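Looking at Pattern: Handout 2
Yoon-hee Maeng, Ondanier Evening School
15 March 2021

Last time we left off at plaids, and at least one of you has been seeing them everywhere ever since. I'm sorry about that. It fades by May.

Tonight is stripes. A stripe is the cheapest pattern there is: a color, another color, repeat until you run out of cloth. It's also the one the eye is fussiest about. A flower can be printed a little crooked and pass as a flower. A crooked stripe is a mistake, and people at the bus stop will notice it.
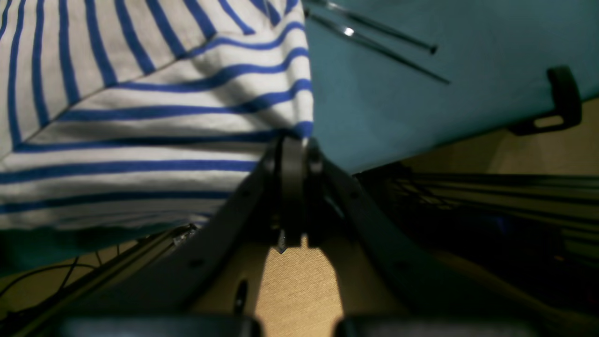 Painters worked out long ago that a stripe is a free drawing lesson. Plain cloth needs careful shading before it looks as if it has any shape, while striped cloth does half the job for you. Follow one blue line over the folds and you'll see it bend where the fabric bends, slanting near the top and settling almost level lower down. The white goes gray in the shadows, too, so if you paint it straight from the tube I will know.

Spacing is the other thing. Even stripes stay calm and a bit official. Uneven ones seem to move, and the reader on page 157 calls this "rhythm," a word I'd ask you to use no more than once per essay. The Trorkton mill samples on page 386 show both kinds. Squint at them – it's undignified, but it works.

For next class:

Read the chapter on Plastov and bring one objection to it. "Too long" has been taken.

Draw a crumpled striped shirt, 2 sheets, pencil only. Don't iron it first. Every term somebody irons it.

Yook's essay on awnings is optional and very funny if you like awnings.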